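Nov 26, 2006

**Lomwood to charge for paper cups at town events**

Lomwood will start charging vendors a deposit on disposable cups at events held on town property, under a rule the town council approved last week by a vote of 6 to 1.

The rule covers the summer concert series, the fall street market and any private event that needs a town permit. Vendors will pay a deposit of $700 for the season. They get it back if they collect their used cups and take them to the transfer station on Kaczmarczyk Road in bags kept apart from other trash. Vendors who bring washable cups pay nothing.

Town staff proposed the change after the August concert weekend, when crews picked up 266 bags of trash from the park and the two streets next to it. Much of it was cups and food trays, according to the public works report given to the council. Overtime for the cleanup came to $2,218, and the money was taken from the road repair budget. 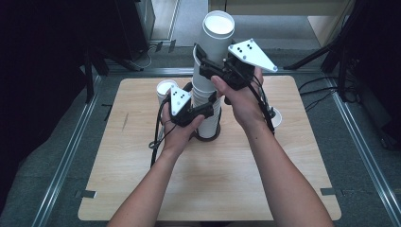 White paper cups stacked on a light wooden tabletop.

Most paper cups have a thin plastic lining that keeps liquid from soaking through. The mill that takes Lomwood's office paper and cardboard does not accept them, and loads with too many cups mixed in have been sent back. The town has been paying to have those loads hauled to the landfill in Nonedton.

Under the new plan, bagged cups will go to a processor in Usunach that can separate the lining from the paper. The processor has agreed to a one-year trial at no charge to the town, but Lomwood must deliver the cups itself. Public works expects to make the trip twice a month in summer and once a month the rest of the year, using a truck it already owns.

Vendors had mixed views at the public hearing. Several coffee and cider sellers said the deposit was too high for a small stand that works only a few weekends. One asked the council to let vendors pay by the day. The council turned that down but agreed to allow payment in two parts, half at the time of the permit and half before the first event. 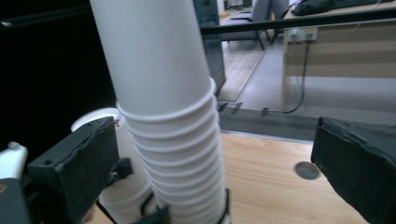

Other sellers said they could live with the rule as long as the town put out enough bins. The approved version calls for marked cup bins at both park entrances and beside the bandstand. Vendors will be responsible only for cups returned to their own stand or left in the bin closest to it. The first draft would have made them responsible for cups found anywhere in the park, and that part was dropped after the hearing.

School sports concessions and church suppers are exempt for the first year. The council will look at the exemption again when it reviews the trial with the processor.

Permit forms with the new deposit line will be available at the town office next month. Anyone who has already paid for a permit for next season will be sent a separate bill by mail. Questions can be taken to the clerk's window during regular hours. The office closes at noon on Fridays.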